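The Long Way Around to Buying a Robot

2018-06-01

29 shares | 5 comments

When the people at Kodance first sat down to budget for a two-armed robot, they did what most of us do with a big purchase, which is to look very hard at the price of the thing itself and hardly at all at everything it would need once it came through the door. I have a soft spot for that mistake, having made it with a piano, a boat and one very handsome stove.

Kodance is a small packing firm in Sirnari, and the job it had in mind was a humble one: picking up soft goods and getting them where they belong. Soft things are a nuisance for machines. A box keeps its shape and a cloth doesn't, so the hands matter a great deal, and good hands with proper fingers cost a good deal more than a simple clamp. The quote from Engström listed them on a separate page, and I'd urge anybody shopping to go looking for that page early, preferably before lunch.

Then came the little things, and oh, there were plenty of them! Spare gloves for the hands. Cables, longer ones than anybody had planned on. A table of the right height. The firm put 2000 dollars aside for all this in April and had to go back and find another 488, and by the standards of the trade that is a very gentle surprise indeed.

The bigger line, and the one I'd have left out myself, was people's time. Somebody has to sit with the machine while it learns its work, and somebody has to fix the shelf it was meant to fit under (the Skurkerine, as the robot's model is called, is broader in the shoulder than the brochure lets on). Kodance wrote down five weeks of one person's wages and called it training, and I thought that was a wise and rather grown-up way to go about it.

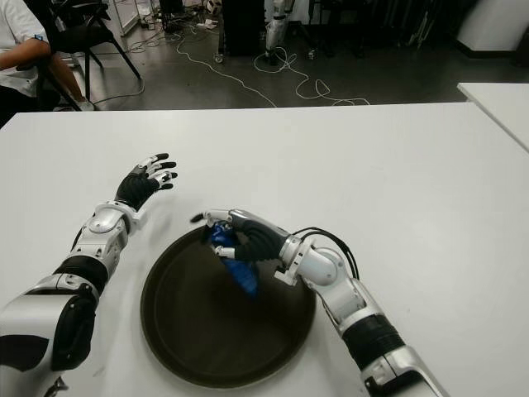
Should a small shop rent before it buys?

Renting first is usually the safer choice, provided the contract lets you put part of the rent toward the purchase and spells out who pays for worn parts.

Kodance rented for a season, and signed the purchase papers only after the shelf had been moved.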